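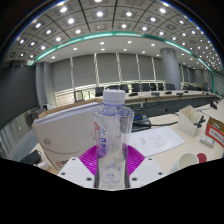 Empty bottles slipping in hand-held gripper demos

Print | E-mail this page

Posted by Unathi Mnguni, Jul 11, 2022

I am recording demonstrations with a hand-held gripper for a pick and place task. The task is simple: take an empty plastic drink bottle standing on a desk, lift it, carry it past the other things on the desk and set it down upright. I hold the gripper by hand and the camera on it records the whole thing. Later the same fingers go on the arm.

My trouble is with the bottles. With a full one I get a clean grasp nearly every time. With an empty one the sides give when I squeeze, and when I open the fingers the bottle sticks to one side for a moment and tips over. I did 40 demos yesterday and I don't know how many of them are worth keeping.

I have two things to ask. Should I grasp higher, near the shoulders, or stay low on the body? And do I throw away the demos where the bottle tips at the end, or can I cut them off before the release? The training script is the one that comes with Bonero, if that matters.

3 comments | Share

Natalina Dal Bello

Stay low. The gripping strips need a flat length of bottle to press on, and on most bottles the shoulders slope away from them. If you grasp high on a light bottle, the bottom swings as soon as you move your hand.

The tipping at release is mostly a matter of speed. Set the bottle down, stop completely, then open slowly until both sides are clear. After that, back straight out before you lift. If you lift while one strip is still touching, you drag the bottle with it. The arm will copy whatever you do here, including the hurry.

Squeeze less too. Close until the bottle stops turning when you tilt your wrist and hold it there. If the plastic is folding in, you have gone too far – and the recorded finger width will be wrong for the next bottle.

On cutting: I would not do it if setting down is part of the task. The policy then has no examples of letting go and tends to hang over the desk holding the bottle. Sort the 40 by hand. Keep the ones where the bottle is left standing and record the rest again. Move the bottle and the things near it between takes, or it will learn the desk.

ndlovu_shop

We just put some water in ours. Works fine.

Gisomby

Water is OK if the real job has water in it. If the job is empty bottles, then train on empty bottles. We did it the other way and the arm crushed the first 2 it picked up.

I agree with going slow on the release. One more thing to check is whether both fingers touch the bottle at the same time when you close. If you come in off center, one side pushes it over before the other arrives. Line up on the cap from a little way back and go in level. It took me 3 short sessions before I did this without thinking about it.

Also label the bad takes and keep them in a separate folder. I deleted mine in January and wanted them back later to compare.

Share this thread (3) | E-mail to a friend | Print

Contact | Copyright Pornalel Help Community | Back to top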